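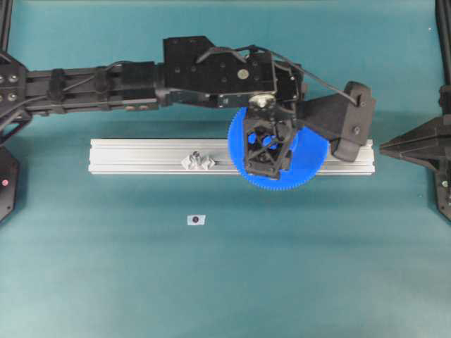 Filed under: Bench Notes / Gears and Clockwork

Samuel update: big gears, bare pegs and a lot of greasy fingers

I promised in the last newsletter that I'd write something proper on the gear wall, and then the month got away from me. So, for anybody new: Samuel is our gear wall. It got the name before I joined and I've heard at least two explanations for it, neither of which I believe. The idea is simple enough. You have upright rails, you have pegs sticking out of the rails, and you put gears on the pegs until turning one of them turns all the others. Then you take the lot off and have another go.

We're getting it ready for the Brarelstead open day in September, which last time brought in 22 families before lunch, and I'd love the thing to be standing up to visitors by then instead of sitting in pieces on my bench. I've been at it most mornings from 9, with a big mug of tea, and I can tell you I've thought more about gears this month than in all my years at school put together.

The biggest change is that we've gone large. The old Samuel used little cogs out of a Gorkeris set (a secondhand one, somewhat chewed) and they were lovely, but you had to have your nose right up against them to see what was going on. Small hands did fine. The rest of us dropped them. They rolled under the radiator and came out wearing fluff, and every time I swept up I'd find another one I hadn't known was missing. 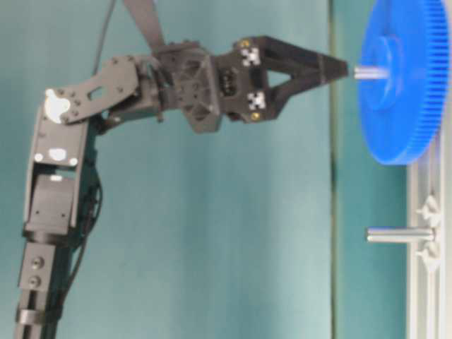 Colour turned into the argument of the month. Half of us wanted every gear different, so you could say "the red one's going backwards!" across the room, and the other half wanted them plain so people would look at the teeth. I was in the first camp and I'm afraid I went on a bit. What has won me over to keeping things simpler is seeing that large bright blue gear against the teal. I'd have sworn blue on blue-green would vanish, and it doesn't at all – it jumps straight out at you. So the backdrop stays teal, and I've stopped bringing paint cards in.

Spacing is where the real head-scratching comes in. If two gears sit too close they bind up and the whole row goes stiff. Leave too much room and they skip, with a horrible clacking noise that sets the dog off next door. I used to do it by eye, and I was proud of my eye, until I spent a whole morning shifting one peg back and forth by the width of a pencil line. Now I use a strip of paper between the teeth. Push the gears together with the paper in, fix the peg, pull the paper out. If it comes out crinkled in a nice even zigzag and isn't torn, you're there. An old bus ticket does the job too, if you still have such a thing.

My other tip is to always fit the peg before you fall in love with the arrangement. I've drawn some gorgeous layouts on the back of envelopes, all swirls, and then found I wanted a peg in a place where there was no rail to hold it.

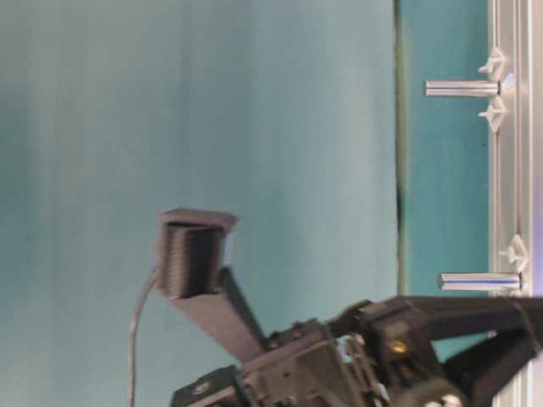

Two pegs on the upright, with the little white-grey clips beside them.

I've become very fond of those clips, I must say. They're pointy little diamond-shaped things and they look like they ought to be on a Christmas tree. The pegs themselves are polished, so they show every thumbprint, and I've given up minding. A quick wipe with a dry cloth at the end of the day is all I do. Please don't oil them! Someone did that to the old set with the best intentions and we were finding black smears on the door handles for weeks.

The rails came from Stelix, who were kind about my measurements (I'd given them one length in inches and the rest in centimetres, all on the same form). I did like the long grooves straight away, because you can run a finger down and feel where you are without looking. I keep the offcuts in a biscuit tin. I have no plan for them whatsoever.

There are a few jobs left if you fancy coming along. I need a handle for turning the first gear, something chunky that a four-year-old and a grandad could both get hold of. I need a crate to keep the large gears flat in, as leaning them against the wall makes me nervous. And I need puzzle cards. We've got 48 from the old set, but they all assume small cogs and a lot of them won't work now. If you can draw, or even if you can't, a card is only a start gear, a finish gear and a question like "which way will the last one go?" I'd like to get to 100 eventually, but I'd be very happy with a dozen decent ones by September.

Bring your own mug if you do come. We're down to the one with no handle, and I've put my name on that.

Comments (4)

The bus ticket trick works with till receipts as well, but only the thick sort. The thin ones shred and you're picking bits out of the teeth all afternoon.

Will there be a low peg or two this year? My youngest couldn't reach last time and had plenty to say about it on the way home.

I was on the side of all different colours and I haven't changed my mind. Happy to do puzzle cards though. Do you want them on white card or coloured?

> White please, and big writing! Low pegs are on the list too.

More from Bench Notes
- What to do with a cog that has lost a tooth
- The Gorkeris set: which bits are we still missing?
- Brarelstead open day: the cake rota
- Sorting the screw drawers, part two
- Wanted: biscuit tins with lids that fit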